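Teaching by Hand in Kutport

4 min read

The bus to Kutport leaves you at the gate of an old cable factory, and from there you follow paper arrows taped to the wall. On April 12, 2018 the arrows led to the second floor, where the company Parnen opened its training room to the public. I had registered late and received badge number 75.

Parnen teaches robots to do small jobs with household things. The project is called Mousavi, after the street where the first office was, and its method is easy to explain. A person sits at a table with a gripper in each hand and does the job. The movements are recorded, and later a robot arm tries to repeat them. The visitors were allowed to watch the first part from close by, and some of us to try it.
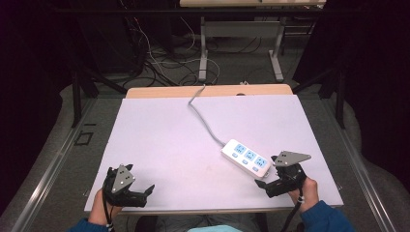
Two grippers and a power strip at one of the Parnen work tables.

Our guide was Ehab Chraibi, an engineer who came to the company from Skomen, where he repaired packing machines. He speaks softly and one has to stand near him. He told us that the strip with its switches is a favorite of the team, for it asks for both strength and care. One hand must hold the body steady while the other presses. "People do this without any thought," he said. "Then you give them the grippers and they have to think about it again."

The team had recorded 1415 attempts with the strip before our visit. Mr. Chraibi does not throw away the bad ones. He showed us a notebook where the operators write what went wrong, in their own words, and one page had only the word "elbow" written on it.

Then it was the turn of the guests. A retired teacher from our group went first and was much better than I was. I was surprised by how heavy my hands felt after only a few minutes, and by how much I wanted to use my own fingers.

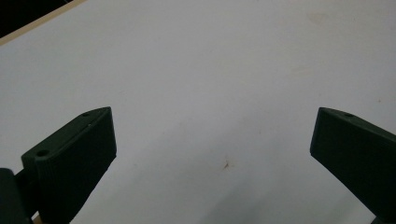
The fingers of the gripper are the part Mr. Chraibi likes most to discuss. The team has changed their shape many times, and every operator has an opinion on it. When the jaws are wide open over the white tabletop, you see two dark green wedges leaning toward each other, with small round holes in their slanted tops. I asked him if a simpler shape would not be enough. He answered that they began with flat ones, and that thin things escaped from them all day long.

The robot itself we saw for about ten minutes, in the next room. It pressed one switch correctly, waited, and pressed the same switch again. The children in the group applauded both times.

Parnen plans a second open day in September. Entry is free, but groups are small and it is necessary to register by telephone.

Related
The Night Shift at the Kutport Sorting Hall
Skomen Closes Its Last Packing Line
Learning to Weld at Sixty
A Short Visit to the Harbor Cranes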